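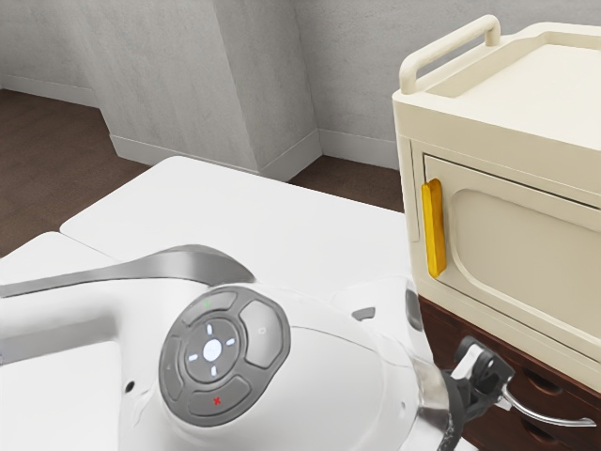

Stenel Adult Learning Project
Interim report to the Lolov Fund
13 October 2019

1. Summary

The project has now completed its second term of evening classes in reading, writing and everyday arithmetic. Enrolment stands at 73 learners, against a target of 80 for the full year. Spending remains within the agreed budget.

2. Activity since March

Classes were held at the Stenel library and, from the start of the summer, in the upper hall at Samir Road. The second venue was added at the request of learners on the east side of town, who had no evening bus to the library. Of those enrolled, 34 have attended for both terms. Attendance fell during the school holidays, as it did last year, and recovered in September.

The lending shelf has been well used - particularly the large-print titles - and further copies have been ordered.

3. Matters outstanding

The heating at Samir Road is unreliable and the landlord has been asked to attend to it before the winter term. Recruitment of a second numeracy tutor has taken longer than planned. The post will be advertised again at 20 hours a month.

4. Finance

An underspend of £800 has arisen on tutor fees. We ask the Fund's permission to move this sum to the travel budget, where demand has been higher than forecast.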